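How Much Do We Drink Between Lectures? My Second-Year Project on Campus Habits

So, the idea for this project came to me in the library at three in the afternoon, when my head was thumping and I realised I'd had one coffee all day and nothing else. I wanted to know if everyone at Drurkbridge was as bad as me.

I made a short survey and put it up in June, which was a silly time because of exams, but it was the only gap I had. I sent it to 3000 students through the Gitent noticeboard and got 769 replies. After I'd taken out the half-finished ones and the people who claimed to drink forty litres a day (thanks for that) I was left with 590 I could use.

The questions were simple. What do you drink, when, where do you get it, and do you carry a bottle? I also asked people to keep a diary for 3 days, and that part was a pain to sort out. Some wrote "tea" and some wrote a whole essay on the tea. I ended up putting everything into big groups — water, hot drinks, fizzy and fruity drinks, and everything else — and typing it all into one enormous spreadsheet.

What surprised me most was how much the building mattered. People with classes in the Vikier block drank more water than people over in Zepeda, and I'm fairly sure that's down to the fountains. Vikier has one on every floor, right by the stairs. In Zepeda you have to go down to the basement and past the bike store, and I wouldn't bother either! Course and year made hardly any difference.

Carrying a bottle helped, but less than I'd guessed. Loads of people told me they had one with them and it was empty by lunch.

If I did it again I'd run it in term time and I'd print the diary with tick boxes, so I wouldn't have to read everyone's handwriting. 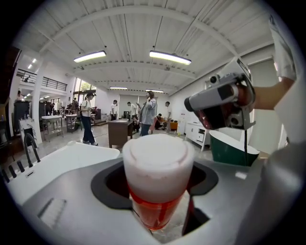 I'd also ask about evenings, because my diary pages stopped at six o'clock and plenty of people scribbled extra drinks in the margin anyway. I left those out of the totals, but I've kept the pages in case someone in next year's group wants to carry on with it.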